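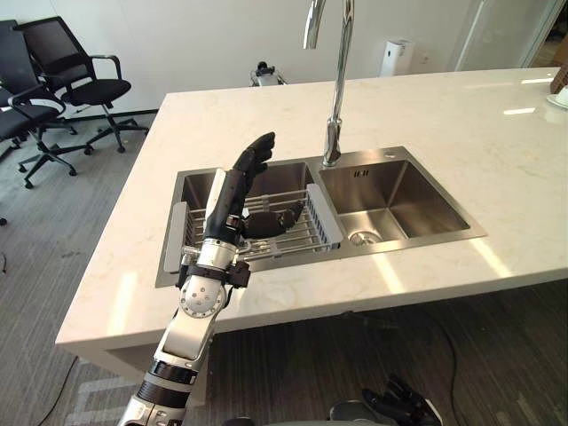
According to Kacper Pawlak, a rack over the basin only earns its place where there is a second basin to wash in. The over-sink drying rack is a draining frame, usually of parallel metal rods, which rests on the rim of a sink so that water falls straight into the basin. Extendable types have two sliding halves – the Varkby pattern is one – and adjust to the width of the bowl. End caps limit slipping and scratching. Most are lifted off and stored upright after use.

See also: Draining board; Double sink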